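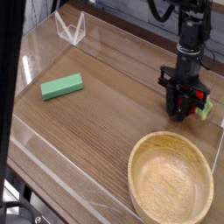
House rules for the tabletop arms: what changes this term
2021-01-17

A very warm welcome back to everyone at Dredville, and to the Gravby people who have joined us since the last newsletter. We promised you the revised good practice sheet before the break, and then the break arrived rather faster than the sheet did, so thank you for being patient. It has now been through Adjoa Kpodo's hands twice and I think it is much the better for it.

The old sheet ran to 49 separate points, and I don't believe any of us could have recited more than a handful. The new one has 27, and most of what went was repetition. What follows is a quick tour of the parts you will notice day to day – please do still read the whole thing before your next session.

Setting out the table

Everything the arm is going to work with goes inside the clear walls before the arm is enabled, and nothing is added afterwards without stopping first. Cups, phones, pens and spare screws live on the side bench. If a piece ends up somewhere awkward during a run, leave it where it is until the arm has been stopped. I know how tempting it is to just nudge a thing back into place with a finger (I have done it myself, and was quite properly told off).

Bowls and blocks may stay out between runs, as long as you write down where they were at the start. A sketch will do nicely, and it needn't be a good one.

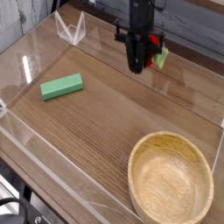

Gripper over the table, with the green block and the wooden bowl set out.

Reaching in

There was a long discussion about this, as the people at Acheampong will remember! We have settled on a simple rule: no hands past the clear wall unless the arm is stopped and the person at the controls has said "clear" out loud. A nod doesn't count. If you are working alone, say it anyway, then reach. The walls are low and will not stop anybody's elbow, so please don't treat them as a guard. They are there to keep the pieces on the table.

Soft items and small items

Soft pieces need a little more thought than blocks. Start with the lowest grip setting, and look over both fingers before and after the session for bits of fluff or foam. Anything torn goes in the tub by the door and gets a line in the log.
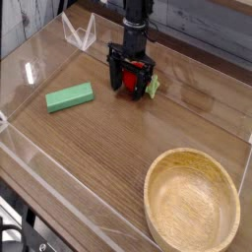 Keeping the log

One line per run, in the bound book, 2 initials if two of you were present. The Cluradley book has room for 340 lines, so there is no need to write small. Comments on the new sheet are welcome until the end of May, and Adjoa would particularly like to hear from the newer members.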